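Zwischenbericht an die Stiftung Lutura
Projekt: Reparaturwerkstatt Tidora, zweites Förderhalbjahr

Sehr geehrte Damen und Herren,

im Antrag hatten wir geschrieben, die Werkstatt werde im Frühjahr »zügig den Regelbetrieb aufnehmen«. Der Regelbetrieb läuft seit Juni. Das Wort zügig würden wir heute streichen.

Der Grund war die Elektroprüfung im Altbau. Der Vermieter, die Endulo Hausverwaltung, hielt die Leitungen für tadellos, der Prüfer hielt sie für historisch. Geeinigt hat man sich auf zwei neue Stromkreise, die Endulo bezahlt hat, und auf einen frischen Anstrich, den wir bezahlt haben.
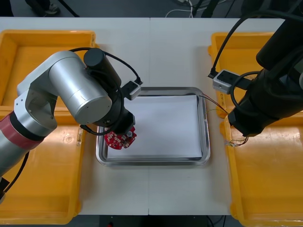

Reicht das bewilligte Geld trotz der Verzögerung bis zum Jahresende?
Das Geld reicht, denn in den Monaten ohne Strom haben wir kaum Ersatzteile verbraucht; den Rest aus dem Posten Material würden wir mit Ihrer Zustimmung in die Miete verschieben.

Zum Betrieb: Seit der Eröffnung wurden 51 Geräte angenommen. Den größten Anteil stellen Kaffeemaschinen, gefolgt von Lampen und Staubsaugern. Vier Geräte erwiesen sich als völlig in Ordnung und waren nur verkalkt, verstopft oder nicht eingesteckt. Wir führen sie in der Statistik als erfolgreich instand gesetzt und hoffen auf Ihr Verständnis.

Schwieriger ist die Lage bei Geräten mit verklebtem Gehäuse. Man bekommt sie auf, man bekommt sie bloß selten wieder so zu, dass die Besitzer sie erkennen. In der Beratung sagen wir das inzwischen vorher. 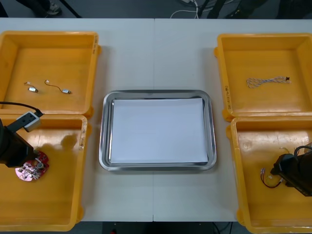 Die Terminvergabe läuft über das Programm Obi, das uns im Antrag als selbsterklärend empfohlen worden war. Es hat in der Anfangszeit beharrlich alle Termine auf sieben Uhr morgens gelegt, also drei Stunden vor Öffnung. Inzwischen stimmt die Uhrzeit, dafür verschickt Obi jede Bestätigung doppelt. Beschwerden darüber gibt es kaum, das Nichterscheinen ist sogar zurückgegangen, weshalb wir den Fehler vorläufig nicht gemeldet haben.

Offen sind noch die Beschilderung im Hof und der Aushang in leichter Sprache. Letzterer liegt in der vierten Fassung vor und wird mit jeder Fassung länger.
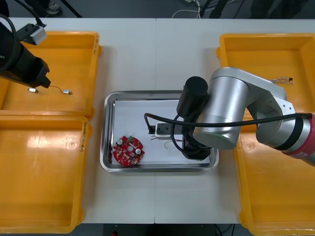
Weißer Arbeitstisch mit gelben Schalen und Edelstahltablett

Für das kommende Halbjahr planen wir einen zusätzlichen Abendtermin und einen Nähkurs, sofern sich der Raum abends heizen lässt. Endulo prüft das. Den Verwendungsnachweis mit allen Belegen reichen wir fristgerecht nach, die Quittung für den Anstrich ist leider mit gestrichen worden und wird vom Malerbetrieb neu ausgestellt.

Mit freundlichen Grüßen
Reparaturwerkstatt Tidora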